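The Murkham promise

The brochure for the old Prolport works in Murkham runs to 44 pages, and the word "community" turns up on most of them. I read it on the bus out there, past the shuttered carpet warehouse and the two pubs that used to depend on it, and by the time I got off I could have recited the pitch myself: a derelict site, an ambitious developer, homes for local people, and a council that had finally stopped dithering.

The developer is Zenia, which bought the site from the council after it had stood idle for 19 years. The plan is for 366 homes, a row of small workshops and a strip of green along the canal. Nobody I met in Murkham was against building there. What they wanted to know was who the homes would be for, and on that point the brochure goes quiet.

Wilma Peeters has lived opposite the main gate since Prolport was still taking on apprentices. She has watched three earlier schemes arrive with drawings and leave without them. The first was a retail park. The second was a college. The third, as far as she can remember, was mostly a car park.

"They always have a picture of a woman with a pushchair," she told me. "I've never seen her round here."

She went to the Sunday open day, asked what a two-bedroom flat would cost and was given a postcard with a web address on it. The website says prices will be released in phases. It doesn't say when the first phase is.

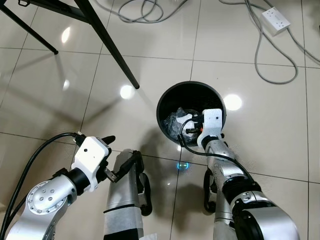
Zenia's answer, when I put this to its project director, Ward Jansen, was that the market would set the figure. He was friendly and had plainly been asked before. The company has agreed to make a share of the homes "affordable", a term which in the sale agreement means a discount on local market value. Local market value will be measured once the new homes are up. So the discount comes off a price that the scheme itself will help to push upwards, and Jansen did not really dispute this when I said it. He talked about confidence returning to the area.

Aigars Mägi, who rents a unit on the back lane and repairs commercial fridges there, has heard about confidence too. His lease ends in April. He has been offered first refusal on one of the new workshops at a rent to be confirmed, and he'd like it confirmed before he packs up a business that can't easily sit in storage.

The council's case is stronger than its critics allow. The site costs money to fence and patrol, the ground needs cleaning, and no housing association came forward with an offer. Melina Mavromatis, the councillor who steered the sale through, says that holding out for a perfect buyer would have meant more years of weeds. She may be right. But the land went for a sum the council won't disclose, and the clause allowing it to take the site back if building doesn't start expires after 2 years, which in Murkham is no time at all.

Yulan Kong, a surveyor who looked over the published papers at my request, was struck by how little Zenia is bound to do. The canal strip is "anticipated". The workshops are "subject to demand". The homes themselves may be sold on as a plot with permission, and she pointed to Lumbantobing, the last firm to hold an option on the land, which tried to do much the same before it lost interest.

Mavromatis says those lessons have been learned. I asked where in the agreement I could find them, and she promised to send me the page. I've had a polite email since, with the brochure attached.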